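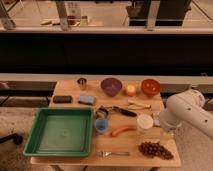

I'd been trying to get Ursina Gisler to sit down with me since March, and when she finally did she wanted to talk about log files. Not the arm, not the grasping, log files! She leads the planning software at Jekus, a small company that writes the part of a robot's brain that decides what to pick up next and how to get there, and she has strong feelings about timestamps.

"Everybody asks me about the clever bit," she said, pouring us both some very strong tea. "The clever bit is maybe a tenth of my week. The rest is finding out why two parts of the system disagree about where a cup is."

The system in question is called Floko. It started life as a weekend script for replaying failed grasps and grew (her word was "sprawled") into the planner Jekus now runs on all its tabletop work. You give it a goal, say, get the hot dog into the tray, and it works out an order of moves, checks each one for collisions, and hands the path down to the controller. If the cameras report something new halfway through, it throws away the rest of the plan and starts again from wherever the arm is.

I asked how often that happens. "All the time. We replan every 200 milliseconds whether we need to or not. It used to be 400, and at 400 you could see it hesitate, like a person who's forgotten why they came into the kitchen."

The table is where most of her headaches come from. She's fussy about what goes on it, and she likes a mix – bowls, a fork, plastic food, sponges, a bunch of grapes. The grapes are her favorite and her least favorite. "A bowl is easy, a bowl has a rim. Grapes have no outline you can trust. Perception gives me a blob, and the blob is a different shape every time it looks." Clear glass is the other one she grumbles about. Depth cameras tend to look straight through it, so Floko keeps a kind of memory of see-through things and refuses to forget them until it has a good reason. She fought for that feature for months and she's still pleased about it, you can tell.

What about the tray? I'd assumed a big flat target would be the easy part. "Getting to it, sure. But it has walls! If you come in low with something long, you clip the side. So the planner has to know what it's holding, which way it's pointing, and how far it sticks out." The old version treated anything in the gripper as a ball. She laughed at that for a good while.

We got onto testing, and this is where the log files came back. Every change to Floko has to get through 100 recorded runs before it goes anywhere near a real arm. The recordings come from Ninh, their in-house replay tool, which feeds old camera data to new code and flags any spot where the decisions differ. A difference isn't always a bug, she said, and sorting the good ones from the bad ones still takes a human with patience. There are 4 people on her team and they take turns.

"I'd love to automate that too," she said, "but then I'd have to trust the thing that checks the thing, and I don't sleep well as it is."

She's giving a talk on all this at Ukport on November 13, 2025, with a live demo, which she describes as a terrible idea that she agreed to in a good mood. I asked what she'd show. Sorting, probably, with people from the audience moving things around while the arm is working. And would there be grapes?

"I haven't decided," she said, and went to put the kettle on again.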